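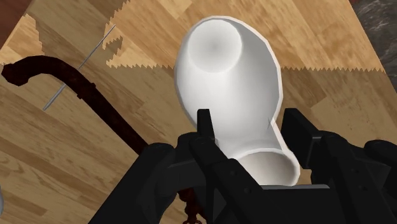

Okay, slide 2. Don't read the title out, they can read. Say hi, say thanks to Lingyun for the intro, then straight into it.

So most of my week goes on driving a gripper around a tabletop by remote control. Left hand moves the arm, right hand opens and closes the fingers, and everything I do gets saved so the robot can learn to copy it. At Cismont we do a lot of this in simulation first – cheaper when you drop stuff, and I drop a lot of stuff!

Numbers, quickly: 245 demos recorded, 200 kept. Let the colour chart sit up there for a bit while people look at it. The ones we threw out were mostly me dithering. (Pause. Someone will ask if dithering matters. Yes, heaps – the robot learns the dithering too.)

Slide 3. Odd shapes. Cups are easy, boxes are easy. Hollow things with a wide end and a narrow end are where new drivers come unstuck, because they all go for the biggest bit. Tell the Maiara story: first go on the Skuven rig, she went for the narrow part straight away and made the rest of us look silly. Keep it short, she's in the second row.

Slide 4, guiding by hand. Swap to the Kender clip. You grab the real arm and walk it through the job. Feels lovely, but your own arm gets sore after 62 goes and you get sloppy. Ask the room who's tried it.

If I'm running over, skip the Coutinho bit and go to questions. Water's under the lectern.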